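Lisier Reservoir Sediment Survey – progress report to the Arroyo Fund, February

Coring is complete at 16 stations, and 248 subsamples have been logged at the Tisstead lab.

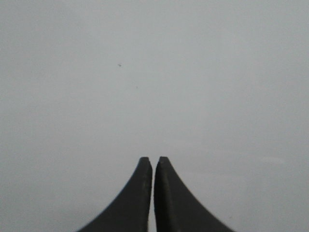
Two gripper fingers, side by side.

Grain-size work is on schedule. Lead analysis is behind – the digestion block failed and a replacement part is on order.
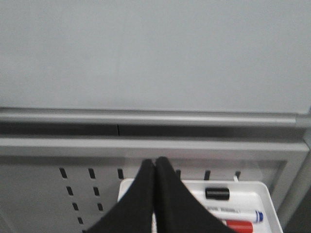

Whiteboard and lower rail.

Spending to date is $1,630 under budget. We ask to move $400 of this from travel to lab supplies.
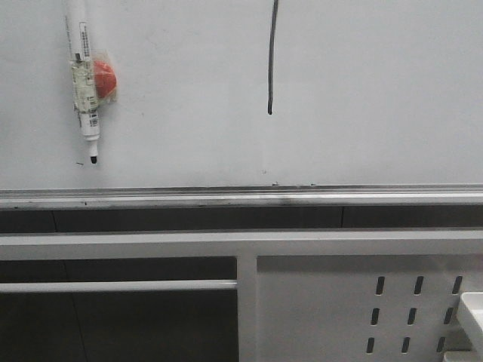
Áine Buckley

Station 9 was cored twice after poor recovery on the first attempt. Both cores are kept in the data set and flagged. 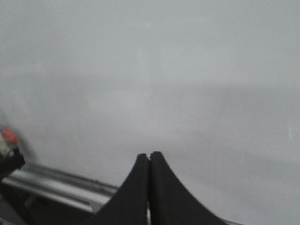
Will the lead delay affect the final report?
The due date stands, but the lead tables will follow as an appendix.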